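Chapter 2
Learning to Sit in Simulated Rooms

A robot that can walk can still fail at a chair. Sitting down means giving up balance on purpose, then finding it again on a surface of unknown height. This chapter covers the Jacobs method, which trains the whole motion in simulation. 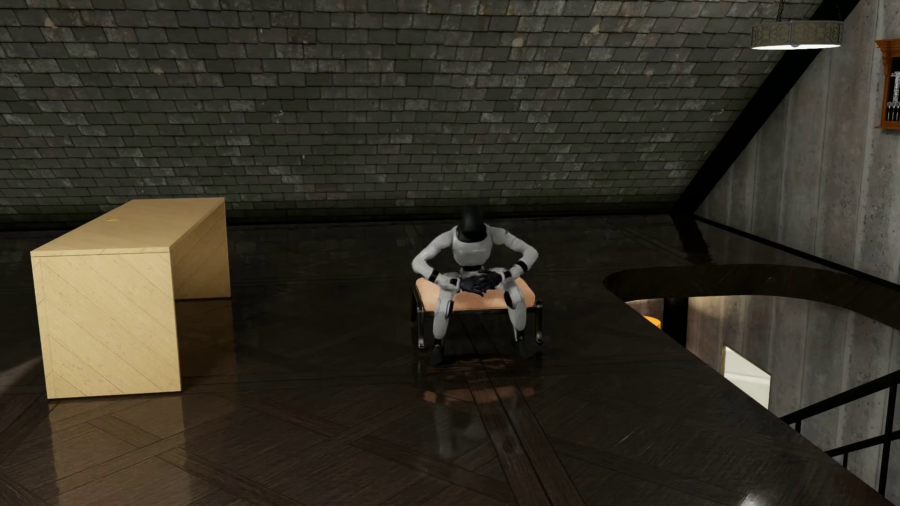
Rurkness, March

Tomos Humphreys and Hubert Malinowski ran 2,000 simulated trials with a humanoid model and a low bench. Knee spacing and forward lean were left free – the policy chose both. Section 2.2 gives the reward terms. Readers new to contact forces should review Chapter 1 first.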